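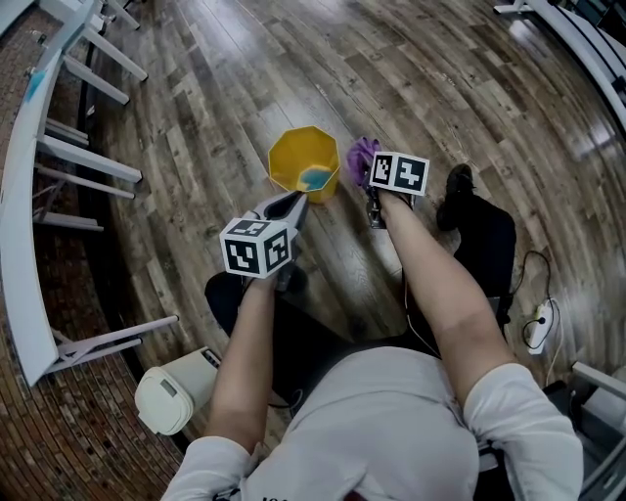
Floor day at Restevwood: the gallery

March
Posted by the Restevwood workshop page

We gave the big room at Restevwood its spring clean on a Friday, starting at 6 in the evening when the last class had gone. Below are the yellow bucket, the purple cloth and the rest, and then there are some notes on the room for anyone who has booked it for the coming term.

The bucket and cloth
Yellow bucket, eight sides, with a rim that flares out. There is something blue in the bottom of it. The cloth is purple and was well crumpled by this point. We keep purple cloths for floors and lower shelves, and the others stay in the kitchen cupboard.

The boards
Mixed brown, grey and tan, with a glossy finish that shows every mark when the light is on it. They want a cloth that has been wrung out hard. Please don't use the string mop on them - it leaves too much water in the joins. Go along the boards, not across, and do a small patch at a time.

The brick-patterned part
The reddish-brown floor on the left, under the long table and past it, meets the boards at a dark edge. Grit collects along that line. Sweep it before anything else or it ends up under the cloth and scratches the finish.

The long table
White, with white metal legs and crossbars. There is a blue smudge on the top. Most marks on these tables come off with a damp cloth and a bit of Jeltitz, left for 12 minutes and then wiped. The crossbars are easy to forget and hold a surprising amount of dust.

The bin
White, with a lid. It takes the small liners, which are on the bottom shelf of the store cupboard. The large ones slip down inside and have to be fished out. Empty it at the end of every session, even if there is hardly anything in it.

The power strip
Also white, on the floor with a black cable looped beside it. Strips should be switched off at the wall, unplugged and lifted on to a table before any water comes into the room. Coil the cables loosely and put them back when the boards are dry.

Notes for spring bookings

The room holds 14 at the tables, or a few more if you bring in the folding chairs from the Hlongwane room next door. Put them back afterwards, stacked against the far wall.

Felt pads for the chair legs are in the Viren tin by the sink. We bought a box of 1,000 last year and there are plenty left. If a chair squeaks or drags, turn it over and look at the pads before you use it again.

Cloths go in the wash bag after use. Buckets are emptied down the outside drain, rinsed and left upside down on the rack.

The next floor day will be after the end of term. Bring indoor shoes and a cushion if you prefer to kneel - the boards are hard on the knees after an hour or so. Tea is provided.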